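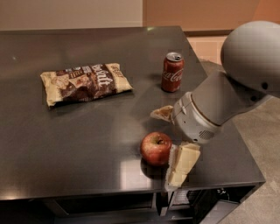 Drahomíra Oravec wrote to us that at Drarnbridge they used to start setting up the field house for finals at noon on Thursday and still be at it when the building closed, and that with the Puller desks they are done in time for dinner. She also asked if the tops could be ordered without the pencil groove. They can, see Options.

# Puller Folding Exam Desk

The Puller is a single-student desk for colleges and universities that hold exams in gyms, field houses and other large rooms that have another use the rest of the term. It folds flat, stacks on a rolling cart and sets up without tools.

Item number: 642
Sold by: Hindudwood
Minimum order: 17 desks (one cart)

## Top

The standard top is large enough for an open exam booklet, a question paper and a calculator side by side. The surface is matte, so overhead gym lights don't glare back at the student. A shallow groove runs along the far side to hold pens and pencils.

The top stays level when folded out. If the floor is uneven, turn the foot on either front leg until the desk stops rocking.

## Legs and feet

Both pairs of legs lock when fully open. You will hear a click from each side. To fold the desk, press the two release tabs under the top and swing the legs in, back pair first.

The feet are non-marking rubber and can be used on hardwood sports floors. We still suggest a floor cover if your athletics department asks for one - most already have their own rules on this, and theirs come before ours.

## Seat number holder

A clear sleeve on the front right corner takes a printed seat number or a student ID slip. Label templates come with the order and will work with most exam scheduling software that can export a seating list.

Left-handed students can use the desk as it is. The sleeve sits outside the writing area.

## Cart

Each cart holds 17 desks standing on edge. It has four casters, two of them with brakes, and fits through a standard single door. Chairs do not fit on the cart. If you need chair storage, order the Yau chair dolly separately.

Load limit for the cart is 500 pounds. Please don't stack boxes of exam papers on top of a full cart.

## Options

- Top without pencil groove
- Wider top for drawing and engineering exams
- Adjustable-height version for wheelchair users (the seat number sleeve moves to the left corner on this one)
- Privacy screen, clips to three sides
- Extra seat number sleeves, sold in packs

The privacy screen doesn't fit the wider top. We are working on one that does.

## Ordering

Orders of 400 desks or more are shipped on one truck with a lift gate, and we will need the name of a person on campus who can meet the driver. Smaller orders go by regular freight. Delivery is to the loading dock or curb. Moving the carts inside is up to you unless you add inside delivery when you order.

For spring finals, order before the end of February. Desks ordered in April will usually arrive after exams are over.

Purchase orders from public and private schools are accepted. Send your tax exemption form with the first order and we will keep it on file.

## Care

Wipe the tops with a damp cloth and mild soap. Ink comes off with rubbing alcohol, but test a small spot first. Check the leg locks once a year and take any desk that doesn't click out of use. Replacement locks are free during the warranty period and can be fitted with a Phillips screwdriver.

Store the carts indoors, with the brakes on.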